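Manzano household handling pack – worth the licence?
Automation Kit and Services > Reviews
Thread started 10/07/2025

wristflange
Has anyone here bought the Manzano handling pack from Memen? The listing gives 446 clips of people moving cups, plates and small boxes, all filmed from head height, plus a grasp planner that is meant to run on any two-arm setup with seven joints per side. The licence is £369 per site. I have a pair of arms doing table clearing and my own data is thin.

grumbly_servo
We bought it in December. The planner is decent. The documentation is poor and assumes you already know their joint naming. Budget a day for calibration and another for finding out that the wrist offset is in millimetres in one file and metres in the next.

wristflange
Thanks. What is the clip quality like? The sample on their page is tiny.

Freya Bramwell
I run the bench at Grurkotbridge and we have used the pack for two projects. Still from one of the cup clips:

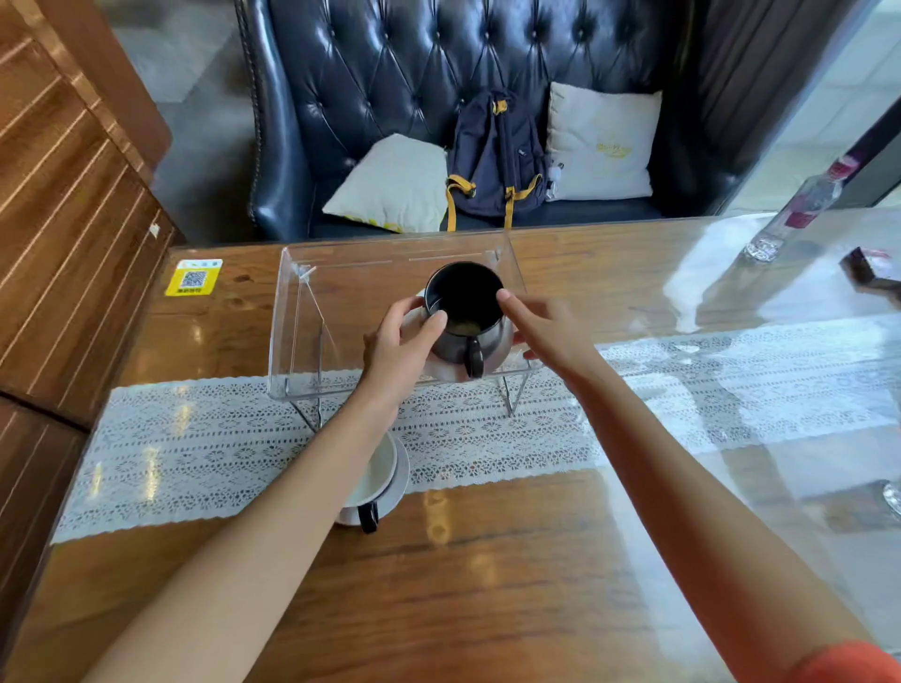
The pack is sold as two-handed data and on that point the listing is fair. Most of the cup clips are of this sort, and the contact points are easy to label. In this one the left hand has the side of the dark metal cup with the thumb at the rim, and the right index finger is on the upper right of the rim. The clear stand under the saucer is the hard part. Our depth camera reads straight through acrylic, so the planner put the saucer at table height until we added the shelf by hand as a fixed plane. Glare on the right of the table does not help either.

grumbly_servo
I would call that a fault in the pack. If they sell clips with clear shelves and shiny tables, the support surface should be in the labels.

Freya Bramwell
Disagree. The listing says hand and object labels only. Real tables have glare and I would sooner train on it than on a matt grey bench.

grumbly_servo
Fine for training. The planner is sold in the same box, though, and it cannot cope with its own clips.

pallet_jane
Look at Grumemdale before paying. Smaller set, no planner, but surfaces are labelled and support replied to me within 12 hours. Memen took a fortnight over a licence key.

wristflange
Does Grumemdale have anything with saucers? Cup and saucer together is the case I keep failing on.

pallet_jane
Mugs and bowls only, as far as I found.

Freya Bramwell
Then Manzano, with the surfaces done by hand. I can send you our plane script. It expects metres throughout – convert the wrist file first.

wristflange
Yes please. I will ask Memen whether one site covers two rooms in the same building before I order.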